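How does a robot learn to put the shopping away?

A robot arm does not know what a lettuce is. It does not know that a plastic bag bends, or that a glass can break. Somebody has to show it, and one showing is not enough.

At a workshop in Skellcombe, Imani Sang spends her day showing two robot arms what to do. She guides them through a job from start to finish. While the arms move, a computer saves the pictures from the cameras and the position of every joint. One saved go is called an example.

Imani makes 20 examples, then has a rest. After that she moves things to new places and starts again. If the basket was always in the same spot, the robot would only learn that spot.

For one job, the team wanted 2,000 examples. They had 1,999 when the computer needed restarting, so the last one had to wait until after lunch.

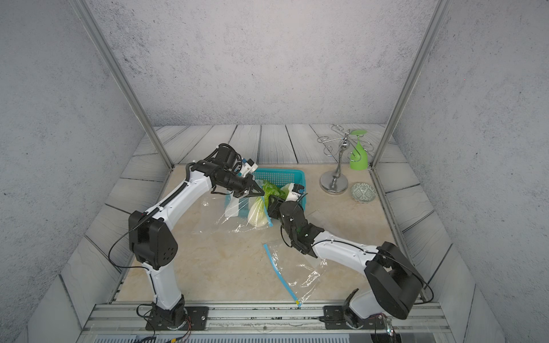
Bags are hard for robots. They are see-through, they crumple, and they never look the same twice. A person can feel when a bag is slipping, but many robots have to work it out from pictures.

When there are enough examples, a computer program looks for patterns in them. Then the arms try the job without Imani's help. If they get it wrong, she goes back and records more.

Words to know
Gripper: the part of a robot that holds things.
Joint: a place where the arm bends or turns.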